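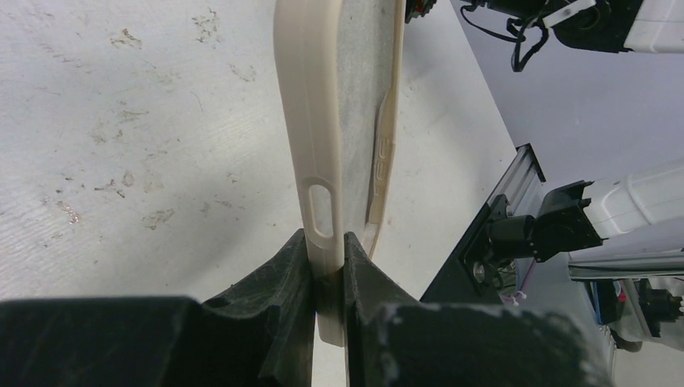
Doğukan reckons a phone case is a consumable, like a sponge, and that anyone still thinking about theirs after checkout has too much time on their hands. I have been thinking about mine since February.

It's cream. I should have known better, having once owned a cream couch. But the old black one had split at a corner and I was in the mood to be a person with a cream phone case, the sort who drinks water on purpose. The lining is grey and speckled and has a slightly felty look to it, and I'll admit I chose it for the inside, a part I see only when the thing is off. There's a slot in the rim where the side button goes. My last case, a Fastix, covered the button with a stiff little lump you had to press like a doorbell in a nursing home.

Then there's the matter of getting the phone in and out. I do it at the white table, which needs a wipe and will go on needing one. Start at a top corner, work along the long side, mutter, push the last corner home with a thumb. Taking it off is the same with more muttering. 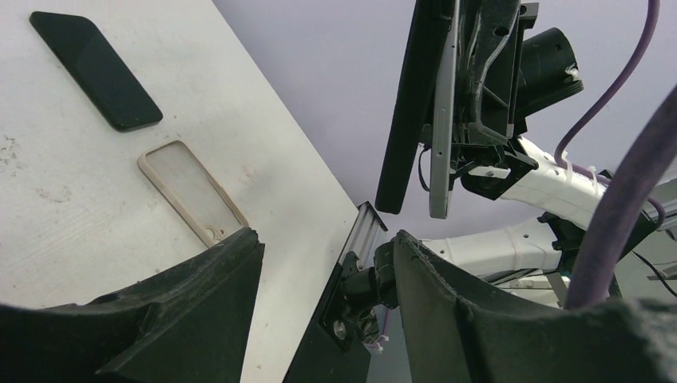
Leave it off altogether, wrote a reader called Lūse under my last post, you paid for a nice thin phone and now you carry it about in a bumper bar. Fair. I tried it for 9 days. A bare phone slides off the arm of a chair as though it's got somewhere to be, and I caught it on my foot twice.

So the case goes back on tonight, after I've had a go at the rim with dish soap and an old toothbrush. If the colour doesn't come up I'm buying navy.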